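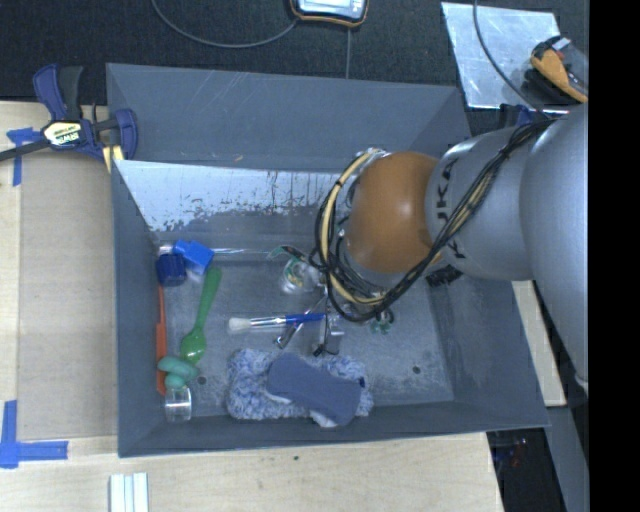 Left side of the bin: green spoon, blue block, and the worn sheet along the back wall

Forum > Workshop and Storage > Bins, boxes and shelving
Thread: Big grey open bin, worn shiny sheet inside. Peel it or leave it?

tidybench_mo
Posts: 135
Two questions about the bin in my first picture. It's the large grey open one I keep on the table for odds and ends.

First, the sheet at the back. It runs across the inside just below the plain panel of the far wall and the bottom edge has gone ragged and speckled. There are thin dark streaks down the right-hand part as well. Should I peel it off, cut away the bad edge, or leave it alone? I don't know what sort of sheet it is. It was in there when I bought the bin second-hand in November.

Second, the floor is scuffed and I'd like to know if that can be improved. I've tried washing-up liquid and a sponge. The dust lifted and the scuffs stayed.

What goes in it is mostly light plastic bits, so it doesn't need to be strong. I would just like it to be clean enough that I can see what's at the bottom.

Reinhold Rothe
Posts: 1878
Leave the sheet. If the glue is old it will come away in flakes and you'll be picking at it for a week. I had a shelf liner from Luretti that I decided to peel one evening and there are still patches of it on the shelf.

For the scuffs, cream cleaner on a damp cloth, small circles, rinse well. It takes off what has rubbed onto the surface. It does nothing for what has been scratched into the surface. The pale scratches on the far wall look like the second kind to me.

pegboard_ann
Posts: 200
I'd peel it. A ragged edge catches on things and gets worse every time you pull something out past it. Hairdryer on low, start at a top corner and go slowly. If there's glue left behind, a little cooking oil, leave it ten minutes, then washing-up liquid to get the oil off.

Reinhold Rothe
Posts: 1878
Cooking oil in a bin full of small parts. No thank you.

pegboard_ann
Posts: 200
You wash it off, Reinhold. That's the second half of the sentence.

fernhollow
Posts: 48
Can I ask about the spoon? I've got a green one very like it, from a Cliketti picnic set, with the wide flat end on the handle. If it's the same I'm after another. Mine went through the dishwasher too many times and the bowl has gone dull. Yours has still got a shine on it.

tidybench_mo
Posts: 135
No name on it that I can find, sorry. It came in a mixed bag with the blue block and the orange-red strip. You can have it if you pay the postage, I've no attachment to it.

Thanks for the cleaning advice, both. I'll try the cream cleaner first as it doesn't commit me to anything.

fernhollow
Posts: 48
Yes please. Will message you.

gt_lofts
Posts: 1019
I'd ask a different question, which is whether you want everything in one bin at all. The sides slope in towards the floor, so things slide down and gather along the bottom of the walls. You can see it on the left there, block in the corner, dark blue thing next to it, spoon and the teal loopy thing below. Fine for stuff you grab by the handful. A nuisance for anything you need to find.

I moved to shallow drawers years ago. Erkholm do a set that fits on a normal table and you can lift each one out.

tidybench_mo
Posts: 135
I did have drawers. What happened was that I stopped putting things away, as each bit needed a decision about which drawer it belonged in. With the bin it just goes in the bin.

I take the point about the walls though. Long things are the worst. That thin shiny rod has been lying along the back for weeks and I keep forgetting I own it.

gt_lofts
Posts: 1019
Stand the long things in a jar. Any old jam jar will do.

pegboard_ann
Posts: 200
Or put a divider across the middle — a bit of board cut to the slope of the sides. Measure the width at the top and at the floor, they won't be the same, and draw straight lines between the two. Cut it a shade too big and sand it down till it sits without wobbling. I did one for a Van Hecke crate and it's held up well.

Reinhold Rothe
Posts: 1878
Agree on the divider. Sand the corners round too or it will add more scratches to the walls.

I still say leave the sheet.

mrs_plimley
Posts: 12
New here, hello. I run a toy shelf at a playgroup and we use deep bins for the plastic pieces. We empty them once a month on to an old bed sheet, wipe the inside and only put back what somebody recognises. Whatever is left goes in a bag by the door, and if it's still there at the next clean it goes. Most of it is still there.

For the shiny lining, we had something similar in ours and put clear parcel tape over the bad edge. It isn't pretty but nothing catches on it now. Press it down with the back of a spoon.

tidybench_mo
Posts: 135
Hello and welcome. Parcel tape hadn't crossed my mind. Does it stay put when you wipe over it?

mrs_plimley
Posts: 12
It does if the wall was clean and dry when it went on. We've replaced it once. Run it past the edge on both sides so it has something sound to stick to.

pegboard_ann
Posts: 200
Tape over a speckled edge will trap the specks and you'll be looking at them until you peel the lot, tape included. That's two layers of glue where you had one.

mrs_plimley
Posts: 12
Ours sits on the floor under a coat rack, so the look of it doesn't come up much.

gt_lofts
Posts: 1019
Depends what bothers you. If it's things catching, tape. If it's the look, peel. If it's neither, do nothing and spend the afternoon on the jar.

tidybench_mo
Posts: 135
Update. Did the floor this morning with cream cleaner. Reinhold was right on both counts, some of the marks lightened a good deal and the rest are in there for good. I can live with that.

I tried lifting a small bit of the sheet at the bottom with a fingernail. It came off in crumbs, so I've stopped and I'm going with tape. I'll wipe the edge down properly first. Sorry Ann.

The divider is next. There's an offcut in the shed that might be deep enough.

pegboard_ann
Posts: 200
No offence taken, but a fingernail from the bottom is the hard way round. Top corner and warm it first — if you ever change your mind.

Reinhold Rothe
Posts: 1878
Crumbs is what I said would happen.

fernhollow
Posts: 48
Spoon money sent. If the tape peels let us know, I've a liner of my own going the same way.

tidybench_mo
Posts: 135
Got it, thanks, will post tomorrow before ten. Also found a lid in the shed that I think belongs to some other bin entirely, if anyone is missing one. Measurements when I find the tape measure.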